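The key to the flat above the Plakanano office came in a plain envelope with a note: bathroom last, towels in the basket, pay on the shelf.

Marit Viklund did the kitchen and the bedroom and left the bathroom until the end, as asked. She pulled the dark door shut behind her. Her aunt had rented this place for 178 a month, back when the stairs still smelled of the Bouazza bakery, and in those days the tub stood where the shower was now. 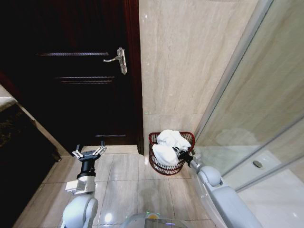

The basket, between the door and the shower.

She knew the basket. It had held yarn once, and later the cat. She tipped it toward the light and looked inside, and there was nothing in it but towels and a button. She put the button in her pocket and got on with the work.

She rinsed the shower glass and let it drip. Then she folded a towel, did not like the fold, and bunched it up to wipe with. The shine came up slowly. She went over the same spot until she could see the ceiling light in it.

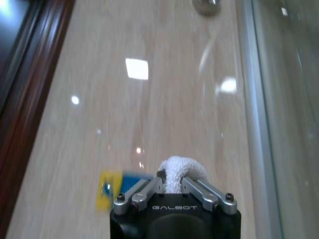

Mattes Seidel told her on the phone that evening that she was rubbing too hard, that a surface like that only wanted a soft cloth and a little patience, and that her aunt had always said so.

"You never met my aunt," Marit said.

He had, he said. Two times, in September. She had sold him a coat.

Marit took the button out of her pocket and set it on the table by the phone.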